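This site uses cookies to remember your settings and measure traffic. By continuing to browse you accept our cookie policy. Accept | Manage preferences

Catley 1625 butcher-block bench top: long-term review

Reviewed by Embla Haugen
May 10, 2018

The Catley 1625 is a solid timber work surface sold without legs. We bought ours through Leblanc in Margate and fitted it to an existing steel underframe. It has had four months of daily use in a shared workroom.

Fit and flatness

The top arrived flat across its width. Lengthwise there was a slight crown, visible under a straightedge but too small to rock a pot or a jar. It pulled down once the fixings were tightened. The fixing slots are cut with the grain, so the timber can't move much across its width. Slots running the other way would be a better choice for dry climates.

Finish

Catley supplies the top raw. Přemysl Kuruc applied a hardwax oil from Ikport, two coats, sanding with 300 grit between them. Coverage was even -- the end grain took noticeably more oil than the face. Cure time on the tin proved optimistic in April weather, and we left it an extra night before putting anything down.

Wear

Light scratches are visible under a low lamp and disappear under room light. One dark ring from a wet tin came out with fine paper and a dab of oil. Dents from dropped tools are permanent, although shallow ones soften with a damp cloth and an iron. Adhesive tape lifts cleanly if removed within the week. Older tape leaves a residue that needs citrus cleaner, then a touch-up of oil.

Verdict

Good value for the thickness. Points off for the slot direction and the thin instruction sheet. Rating: 4 out of 5.

Colour is the one area where the catalogue is unreliable, as it prints the top a flat pale beige. Our sample is light overall with honey and amber running through the grain, and it is warm enough to tint the polished side of a small stainless steel pot standing on it. Buyers matching existing cabinets should ask Leblanc for an oiled offcut before ordering.
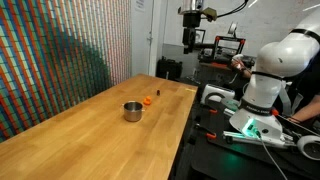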